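Week 6 - Cold storage and the landing table

Hello again everyone. These are my notes to go with the Week 6 session of Home and Small Kitchen Management, Lostedden campus, June 2018. They're a bit rambly (sorry, I type the way I talk) but everything you need for the worksheet is in them.

Last week we did dry goods and most of you got very keen on jars, which I loved! Fridges are a different animal. With a pantry you're mainly thinking about what you can see and reach. With a fridge you've got that plus temperature, plus air moving around, plus whoever left the milk in the wrong spot.

First up, the landing table. If I could get every student in this course to do one thing it'd be this - have a clear flat surface beside the fridge. A bench is fine, a trolley is fine, a little table shoved against the wall is fine. When you unpack shopping, everything cold lands there first, gets sorted, and goes in as groups. All the dairy, then all the meat, then the drinks. Otherwise you end up standing with the door open, one item at a time, shuffling the yoghurt around like a sliding puzzle while the cold air falls out on your feet.

The table only works if it stays empty between jobs. I know, I know. Mine at home collects mail, keys and once a whole bike helmet. Give it a wipe before the shopping comes in and another after, and don't fuss over old scuffs that won't shift. Clean matters, spotless is a hobby.

Second, gaps. Don't jam your table or cupboard hard up against the side of the fridge. Check your manual for the clearance it wants, as models vary a lot. A gap also lets you get a long duster down there, and you'll be amazed (and a bit disgusted) by what comes up. For the worksheet we're using a made-up space 600 mm wide next to the fridge, so take your clearance off that before you pick a table. Several people in the Cestton group forgot this last year and designed a lovely table that couldn't be got in or out.

Third, where drinks go. Bottles are heavy and they get grabbed more than anything else, so they want a spot you can reach without moving other food. Flat shelf, towards the front, standing up with the lid on firmly. Lying bottles down saves height but I've mopped up enough cordial to be against it.

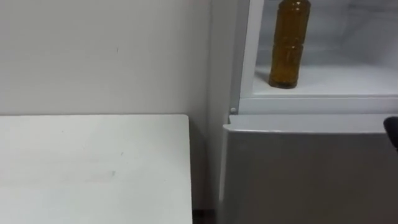 Clear bottles are my favourite for anything homemade or decanted, as you can check the level at a glance. They do need a label though! Cold tea, stock and apple juice look far too much alike at six in the morning. A strip of masking tape with the contents and the date will do.

Before next class, please:

Empty one shelf at home, wipe it, and put back only what belongs there.
Sketch your fridge and whatever stands beside it, with the gap marked.
Read section 3 of the course booklet, the bit on door shelves.

The freezer session is in July, after the break. Bring an icy pole tray if you've got one spare, and your sketch - we'll be using it again.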